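How Is a Brick Made?

Posted in March by the Ashworth Schools Page
Print this page | E-mail this page

Look at the walls on your way home from school. Many of them are made of bricks, and most bricks start out as clay dug from the ground.

At the Zikinbridge brickworks, diggers scoop the clay out of a big pit. It is full of lumps and stones, so it goes through heavy rollers that crush it. Water is mixed in until the clay is soft enough to shape.

Next the clay is pushed through a hole shaped like a rectangle. It comes out as one long strip, a bit like toothpaste. Wires cut the strip into bricks. Another way is to press the clay into a mould. Bricks made like that often have a dip in the top, called a frog.

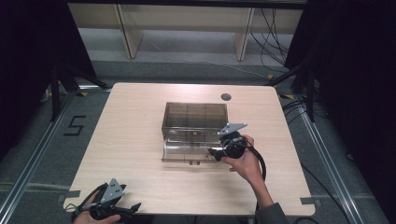
The new bricks are still too wet to bake. If they were heated straight away, the water inside would turn to steam and crack them. They go into a warm drying room first. As they dry they shrink, so they have to be cut a little bigger than the size the builder wants.

After that comes the kiln, a very large oven. It gets much hotter than the oven in your kitchen, over 1,000 degrees Celsius at its hottest. The heat changes the clay for good. Dried clay goes soft again if you drop it in water, but fired clay stays hard.

Why are so many bricks red? There is iron in the clay, and it turns red in the kiln. Clay with a lot of chalk in it can make yellow bricks.

The finished bricks are left to cool slowly, then stacked and loaded on to lorries. The new library in Gistier needed bricks in two colours, and the builders laid them in stripes.

Words to know
Kiln: a very hot oven for baking clay
Mortar: the paste that holds bricks together
Frog: the dip in the top of some bricks

Print this page | E-mail this page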